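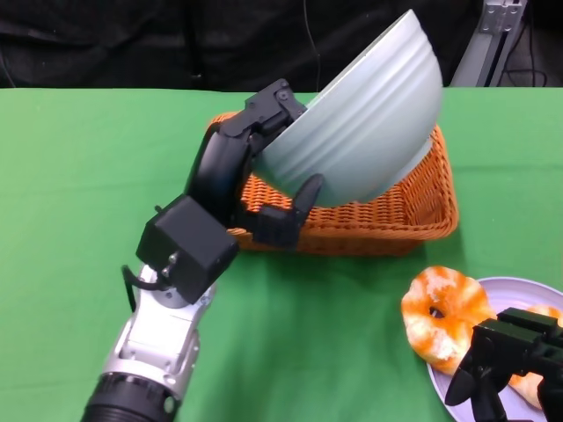 Gisler open day: the Torkine two-arm table unit, reviewed

Gisler held its winter open day on Mon 16 July at the new unit behind the freight yards, and I went for the Torkine. We have a small packing room at work where two people spend most of the day moving items from one container to another, and my boss wanted to know if a machine like this could take on any of it. I had a booked slot of 40 minutes and stayed for the one after it as well, as the next group didn't turn up.

The Torkine is a pair of arms mounted at a table. Gisler sells it as a package with Skever hands and the Plilodar control software. You can buy the arms bare and fit something else, but the demonstration covered the full package, so that's what I'm reviewing.

Beat Rüegg ran our session. He's an application engineer, he knew the machine well, and he didn't mind being asked to repeat things. The work was food and tableware on a green cloth: a bowl, a plate, a woven basket and a mix of sweet things and bread. He told us at the start that the bowl job was the hard one and the food job was the one most visitors asked to see again.

How it handles a bowl

For me the bowl job was the more useful of the two. The left hand tips the bowl onto its side over the basket with one long finger hooked over the rim and the thumb pushing up from underneath. The bowl is ridged on the outside and has a bit of a sheen to it, and I wouldn't have picked it as an easy thing to hold that way. I'd use two hands.

The movement was slow. The arm came up, stopped, turned the bowl, stopped again and then carried on. Beat said the stops could be shortened in Plilodar but that he preferred to leave them in with visitors standing close by. I saw the job run several times and on one of them he stepped in and reset the arm, which he did from the tablet without any drama. It took less time than clearing a jam on our labeller.

Noise is low. There's a whine from the wrist when it turns under load and a click as the fingers close. You could talk over it at a normal level. With a row of them running I'd expect it to be tiring by the end of a shift, but I can't tell you that from one unit.

Cabling is my first complaint. A thin cable loops out from the side of the wrist and curls down beside the arm, and anything hanging loose in our room gets caught on something by lunchtime. Beat said a sleeve is available. For the money it ought to be fitted already.

Picking up food

The food job is the one that draws people over. The right side works at the plate and the left side works at the bowl, and they don't always move together. At one point the right side had a long bread roll gripped just above the plate while the left hand sat open beside the bowl. Beat was talking through the settings then, so I had a good look. In the bowl were wafer bars in pink and brown with a swirled orange-and-white ring on top.

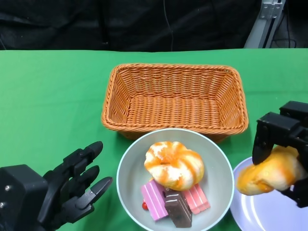

What I liked and what I didn't

Changing what's on the end of the arm is simple. You can run jointed fingers on one side and a plain two-finger gripper on the other, and Plilodar keeps separate settings for each. For our cartons I'd take the plain gripper on both arms and save the difference. The jointed hand is clever, but there are a lot of small screws and links in it, and I kept thinking about crumbs and syrup. I asked about wash-down. The answer was that the hand can be wiped but not hosed, and that there's a glove you can put over it. We weren't shown the glove.

Teaching it a new task was part of the session too. Ursina Hubmann, who looks after Plilodar at Gisler, moved the arm through a short pick by hand, named it and saved it. Then she let one of us try. The fellow who had a go was a baker with no background in this stuff and he got a result, with some prompting. The menus are plain and the text is large enough to read with safety glasses on. I did find the undo button in an odd spot, tucked under the task list where you'd expect delete to be.

My second complaint is the layout of the demo area. The basket sat at the back of the table with the bowl and plate in front, so from the visitors' side you were looking across everything at once and it was hard to follow both arms. A mirror or a second viewing spot would fix it.

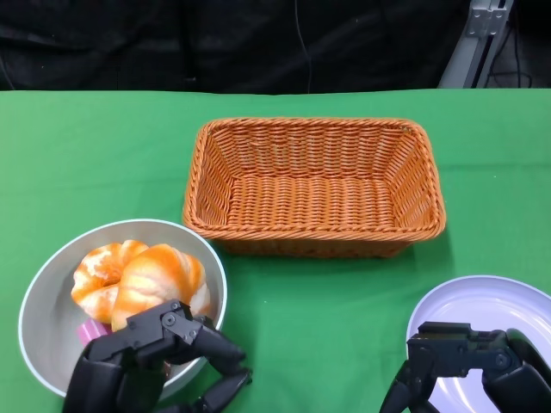
Left hand reaching into the bowl, right hand over the plate, basket empty between them.

Price

The lease with full package is $3,000 a month, with service visits and software updates included. A replacement finger set for the Skever hand is $691. Gisler wouldn't give a figure for how long a set lasts and said it depends on the work, which I accept, but I'd want something in writing before signing. The minimum term is 3 years.

You also need a solid table, power at both ends and enough room to walk around behind. The sheet they hand out has the footprint on it. Take a copy, as I couldn't find the same drawing on the website.

Would I get one?

For our packing room, no, or at least not yet. It's too slow for cartons and we'd be paying for fingers we don't need. For a place that handles odd shapes in small runs, or a test kitchen, or a college that wants students working with two arms, I'd say book a session. Bring your own items. Beat was happy to try the tape dispenser I had in my bag, and I learned more from that than from the brochure.

There's another open day in November. Parking is on the street and the coffee is instant.

Rating: three and a half out of five.

Comments

dockside_mel: Thanks for putting the finger price in. I asked by email and got a link to a form.

R. Tranter: We've had the older arms for a couple of years. Buy the cable sleeve. Ours was rubbed through at the wrist before we did.

pastrychef_jo: Did it squash the bread? That'd be the end of it for me.
> Reply from the author: The roll looked fine to me from where I stood, but I didn't get to handle it. Take some of your own along.

KevB: Is the November one by booking or can you just walk in?
> Reply from the author: Booking for the sessions, walk-in for the rest of the building.

Get new reviews by email once a fortnight. Enter your address to subscribe. You can unsubscribe at any time.

This site uses cookies to remember your settings and count visits. Accept all | Manage cookies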